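I finished the second season of Vernholm last night, a little after eleven, and I've been thinking about it since. I came to it late. A friend lent me the first season in November and I left it on the shelf for weeks, mostly put off by the cover, which makes it look like another police show.

It's a family drama with one crime in it. The De Haan family runs a ferry company in a small harbor town, the father dies in the opening episode, and the two daughters spend the rest of the season fighting over the boats. The older one is the better part. She says very little, and the actress does most of the work with her shoulders and the way she puts down a cup.
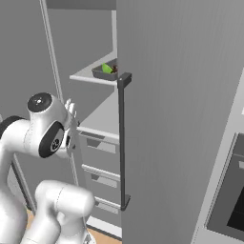
The second season is slower. The first three episodes could have been one, and there is a subplot about a harbor inspector that goes nowhere. It picks up when the younger sister sells her share and moves inland. From there on I watched two episodes a night, and the last one twice.

I also liked the music, which I usually don't notice. It's by Laledel, a small group that had only done shorts before this. They use an accordion and a very low piano, and they leave long stretches with nothing at all. The soundtrack came out on vinyl in a run of 1,000 copies. I didn't get one.

What I didn't like was the dubbing. Turn it off and use the subtitles. The dubbed father sounds thirty years younger than he looks, and the jokes at the funeral lunch are gone completely.
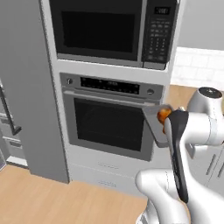

Do you need to see the first season before the second? I would, because the second starts the morning after the first ends and doesn't recap any of it.

Next on my list is Kesent, a film by the same director. It runs over 2 hours and is mostly set on a train, as far as I can tell from the trailer. The library has it on order. I'll write something when I've seen it, probably after the holidays.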